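2018-06-18

Imlow terminal, display wall, continued from the May notes.

I am back at the workshop after the morning at the airport. The long wall between gates 4 and 10 is now measured properly. The drawing from the Gandasex office gave the length as 442 cm for each bay, but this is only true for the first bays. Near the gate 10 end the column is thicker than on the drawing, and the last bay is shorter by 23 mm. We must cut the last backing board separately. I have written this on the board itself with red pencil, so please do not rub it out.

The panels with the historic photographs of Sivimstead are printed and they look good. The colour of the old harbour print is a bit more yellow than on the proof. I compared both under the workshop lamp and then near the window, and I think at the terminal it will not disturb anyone, the light there is quite warm. I will leave it as it is unless somebody has a strong opinion.

Hanging rail: the Crăciun brackets hold well on the test wall. I left one panel hanging over the weekend with double weight and this morning it was at the same height as my pencil mark. The only thing I don't like is the small gap behind the lower edge. Children will put fingers or tickets in there. I tried a strip of grey felt, which closes the gap but catches dust. A rubber strip is maybe better, I will ask for a sample.
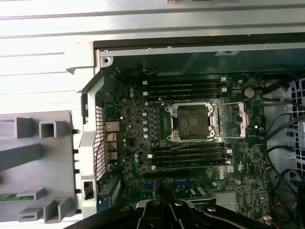
Captions are still the slow part. The airport wants English and French at the same size, and with the longer French text the caption for the ferry landing does not fit any more. I made the letters one size smaller and tested it from the distance of the moving walkway. It was not possible to read it. So the text must be shorter, not smaller. I sent a new version for the ferry landing and for the customs house, and I am waiting for the answer.

Access: we can work only after the last evening flight, and all tools must be on a list at the security desk. Last time my list said "knives, various" and they did not accept it. Each knife needs its own line.

To do:

- cut short backing board for last bay
- order rubber strip sample
- write tool list again
- ask if the curtain for the opening goes on our rail or on its own stand (I prefer own stand, the rail is not made for pulling)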